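# Rooftop heat pumps: the questions I get most

I'm Osaze Adebisi, and I look after rooftop heating and cooling for a handful of gyms, rec centers and small offices in and near Tetarham. People email me the same things over and over, so I finally typed up my answers. Last touched on Monday, April 22, 2019.

**Do I need a crane to get the unit up there?**

Most of the time, yes. The Diltberg packaged unit we put on the Trurkholm rec center weighs 2,710 pounds and there's no stairwell in the world I'd try that with! If your building is one story and the truck can get right up to the wall, a big forklift can sometimes do it, but call your crane company first and let them tell you.

**Will my roof hold it?**

I can't tell you that, and please don't believe anybody who says they can from the parking lot. You want a structural engineer. I use Eugénie Chevalier, who will ask for your original drawings (dig them out now, they're always in the last box you open) and will want to know where the curb is going to sit.

**How long are we without heat during a swap?**

Four hours if the new unit fits the old curb. If we need an adapter curb, plan on a full day, and if the ductwork under it has to move, I'd close the building for two.

**Why does mine steam in winter? Is it on fire?**

It's defrosting! The outdoor coil frosts over, the unit runs itself backward for a few minutes to melt it off, and you get a big white cloud. I had three calls about this in one week in January. If it smells like burning, that's different - shut it off at the disconnect and call me.
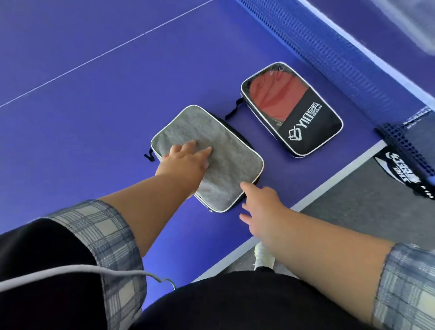

While I'm on winter, leave the thermostat alone overnight, or at least don't drop it way down. A heat pump hates a big morning catch-up. Most of them bring on the electric backup heat to get there, and that's where your bill goes. I keep my own shop at 60 overnight and bring it up slowly before we open.

**How often should I change the filters?**

Every three months for an office. Gyms and anything with a dusty floor, every month. Write the date on the edge of the filter with a marker, with the arrow pointing the way the air goes.

**What does a replacement cost?**

It depends on tonnage, the crane, the curb and the electrical, so I won't quote over email. What I can tell you is that my last repair on an old Kushnir unit came to $3,601 for a compressor, and the owner replaced the whole thing the next year anyway. I'd get a price on both before you decide.

**It's really loud in the room right below. Can that be fixed?**

Usually! First I check the vibration isolators, then the blower belt, then whether somebody left a panel screw out (more common than you'd think). Duct liner helps with the whooshing kind of noise but does nothing for a hum.

**Can I go up and look at it myself?**

Look, sure, if you have safe roof access and it's dry. Keep your hands out of the panels, and stay off the curb flashing. Take a picture of the nameplate while you're up there and send it along with your question - I'll need the model number anyway.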